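22 Sep 2020

So the spare room is finally getting sorted. I know, I've been saying this since we moved to Grusville, and my sister Celina has a standing bet that it will still be full of boxes in December. She may yet win. But I've put in two solid evenings now and I can walk from the door to the window without turning sideways, so I'm calling that progress!

The plan (such as it is) was to start with the big stuff and leave the fiddly things for later. Big stuff is satisfying. You move one thing and suddenly there's a whole patch of floor you'd forgotten about. The old armchair went to Henok, who has been eyeing it for ages and came over with his brother's van before I'd even finished my text. The exercise mat is rolled up behind the door, where I can pretend I'll use it. And I sold the folding table for $25 to a very nice man from Irham who wanted it for his seedlings.

Then I got to the cables. Oh, the cables. I tipped the whole box out on the rug and sat there in the middle of it for most of an evening with a cup of tea going cold. I own eight phone chargers. We have two phones. There was also a scart lead in there, which I'm pretty sure came over from Europe with my uncle Eugeniusz and has never been plugged into anything on this continent.

My rule ended up being that if I couldn't name the thing a cable belonged to, it went in the recycling bag. I cheated a few times – there's a long gray one I kept because it looked expensive – but the bag is full and the box is about a third of what it was.
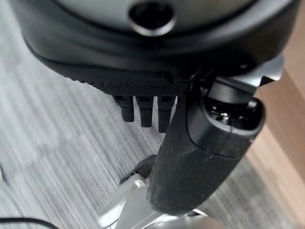
*Black plastic, pale floor and plenty of dust specks. Spare room season is here.*

Dust is my other big discovery of the week. Black things are the worst for it. I wiped down everything dark on the first evening, felt very smug, went to bed, and came back the next day to find little pale specks on all of it again. I've been using a dry microfiber cloth for the flat bits and an old soft paintbrush for the corners and around screws, and the paintbrush is the clear winner. Irena from work swears by a makeup brush. I don't own one I'm willing to sacrifice, but I can see it working really well on anything with a bumpy or dotted surface, where a cloth just skates over the top and leaves all the fluff behind.

Still to do:

- the shelf of paperbacks (keep, lend, or donate, and I have to be strict)
- the curtain rail, which has a wobble at the left end
- that bag of wool I bought for a blanket, back when I thought I was a blanket person
- washing the inside of the window

The paperbacks worry me most. I counted them, which was a mistake, because there are 127 and I could only bring myself to put eight in the donate pile. One of those I've since taken back out. (It has a map in the front! I can't give away a book with a map.)

Anyway, I'm taking tomorrow night off because Witold is making his mushroom soup and I'm not missing that for a curtain rail. If anybody wants wool, it's a sort of mossy green and there's a lot of it. Leave me a comment and I'll drop it off.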